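Bench notebook, Brokunow kitchen room
May, entry 17, started 9:40

Carrying on from entry 13, where the Abugri drawer unit was left with its runners out and the top still carrying adhesive from the old mat.

Runners are back in. Both sides went in with the original screws except the rear left, where the hole had gone oval. Used the next size up, pan head, and checked that the head clears the drawer side at full travel. It clears. If the unit gets moved again, check that screw first.

Drawer load. The Abugri sheet gives no rating for the wide drawer, so I loaded it in steps with the bagged shot from the scale cabinet. Stopped at 3,555 g spread over the base. Front edge dropped 2 mm at full extension, measured against the underside of the tabletop with the feeler stack. Came back to zero with the load off. I am treating that as fine for cutlery and cloths. It is not fine for the cast pans, which stay on the floor shelf.

Soft close does nothing for the last part of the travel. Drawer has to be pushed home by hand. Cleaned the damper and wiped the track, no change. Ordering a replacement from Rato with the next batch, no hurry on it.

Top surface. Scraped the adhesive with the plastic blade, then citrus remover, then dish soap and water, then dry cloth. Did not use the abrasive pad. Someone used it on the other unit and the finish there is now two different grays depending on where you stand. The round mark to the right of center did not shift with any of the above. It is faint and I can't feel it with a fingernail. Could be heat, could be a cup left standing with something acidic in it. Leaving it alone.

Front edge of the top: ran a cloth along the whole length, no snag. The burr noted in entry 13 is gone after the file.

Level. Shimmed the back right foot with one Cloline pad. Apple test: set it on its side in the middle of the top and let go. Before the shim it rolled toward the front and off. After the shim it rocks and stays. Crude, but the small level has a sticky bubble and I trust the apple more at present. New level also on the Rato list.

Clearance over the open drawer. The question was whether things standing on the top get in the way when the drawer is out and someone is reaching down into it. Tried it with the ordinary items: bowl at the back left, drink can in front of it and to its left, apple on the right. With the drawer out you stand further back than you expect, and your sleeve passes over the front of the top on the way down. The can is the one that matters. It is light when empty, and where it stands now, near the front left, it is in sleeve range. The bowl is far enough back to be left alone. It has a narrow foot for the width of its rim, so it would tip if caught, but you have to lean to catch it.

Proposed rule for the unit: tall light things go behind the bowl line, or off the top altogether, before the drawer is opened. Will put tape on the wall side to mark the line once the wall paint has cured.

Noise. Can set down on bare metal is loud enough to hear in the next room. Same for the bowl. A thin mat would cure it, but the last mat is the reason I spent the morning with a scraper. If we do go back to a mat, use a loose one with no adhesive backing.

Open items:
Damper, Rato order.
Level, Rato order.
Tape line, after paint.
Liner for the drawer base. The Cloline roll is too narrow by a finger's width. Either two strips with a seam down the middle or find a wider roll.
Decide on loose mat, yes or no.

Stopped 12:15. Top left as set for the clearance check, drawer out.

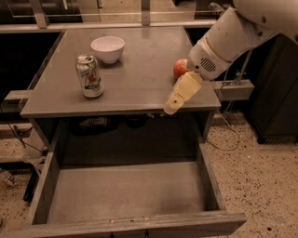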